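Tridgate reúne ejemplos de cocina para su sistema de aprendizaje

14 dic 2023

La empresa Tridgate ha grabado ya 1.961 ejemplos de tareas de cocina con un brazo robótico — el trabajo comenzó en octubre. La encimera tiene una tabla de bambú en el centro y, a un lado, un plato con fruta de juguete.

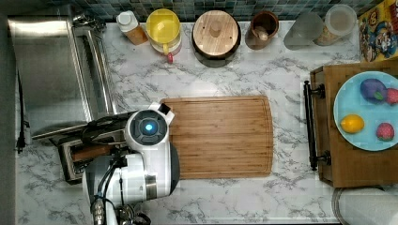
El equipo lo dirige Nuria Ibarra. Cada operador hace turnos de dos horas.
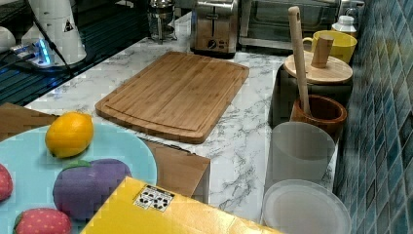

«Queremos que el sistema aprenda también de los intentos malos», explica Filipa Frade, encargada de revisar las grabaciones.

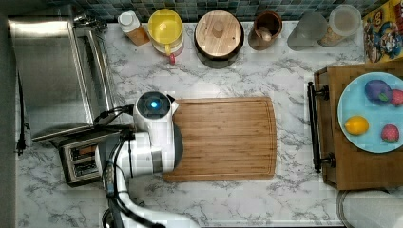 Los ejemplos dudosos se apartan y se miran otra vez al final de la semana. 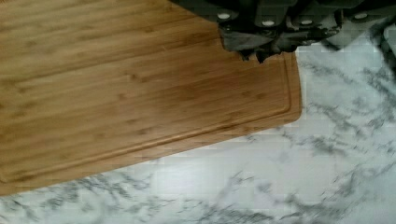

La próxima fase contará con 12 tareas nuevas y se hará en Presitz.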